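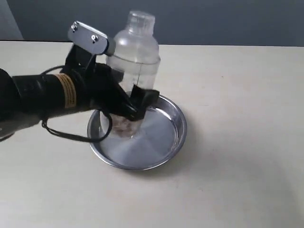 夹爪停在那儿一直不松，到底算不算安全？Bumard那边上来就问了这么一句，我猜您看到二月的故障通知时，心里想的也差不多。所以这期报告我先不讲进度，先讲故障（进度在后面，没有想象中那么惨！）。

Bostenen项目进展报告，2025年3月19日

先说事情经过。二月我们开始跑长时间的抓放测试，就是让机械臂夹着透明塑料摇酒壶，在不锈钢盘里放下、再提起，反复做。跑到第196次，夹爪闭合以后不认松开指令了，控制器上却显示“已松开”。程序信了它，接着就让手臂往上抬，壶被一起带了起来，到半空又滑下去，盖子摔开，里面的颗粒撒了一桌。没有人受伤，当时防护区里也没有人，设备外壳没坏，壶换了一个。

最让我睡不着的倒不是那一地颗粒，是那个“已松开”。翻了3,827条运行日志，发现同样的假信号之前已经冒出来53次，每次都很短，自己又恢复了，我们的报警门槛设得太宽，全给放过去了。这个得算我的，门槛是我定的，当时嫌它老误报，调高了，也没写进变更记录。

原因目前查到两层。一层在线缆：手臂外面那根黑色细线是松松垂下来的一个环，手腕转到某个角度会扯到接头，信号就断一下。另一层在软件：信号一断，程序沿用的是上一个状态，没有当成故障处理。第一层我有八成把握，第二层已经在台架上复现出来了，跑几次就能撞上一次，很听话。

已经改掉的：信号中断一律停机，手臂原地保持，夹爪不许自动张开；报警门槛调回原值，以后谁要动都得留记录；测试时颗粒只装一点点，手臂离盘面的高度也压低了。回到开头Bumard问的那句，我们的答复是，夹着东西的时候“不松”比“乱松”安全，可要是夹住的是手指就反过来了，所以还得有一个手动释放。这个部件向Saxena订了，还没到货。

还没改的：线缆走线。我想换成贴着臂身固定的走法，得重做一个小支架，图纸画了两版，第一版挡螺丝，白画了。

进度方面，视觉定位那部分没受影响，透明壶身反光的老问题也有好转，细节放在下期写。抓放测试停了一阵，现在用低速重新开跑，新程序下连续做了50次，没有再出现假信号。次数太少，我不敢拿它说事，等支架装好再从头计数。

预算上，换件的钱从耗材里出，不用追加。不过有件事想请您点头：Wistmont场地的演示能不能往后挪一挪，等手动释放装上、验过了再办？没有它，我不太愿意让参观的人站到桌边。您方便的时候回我一声就行，新日期定下来我马上通知场地那边。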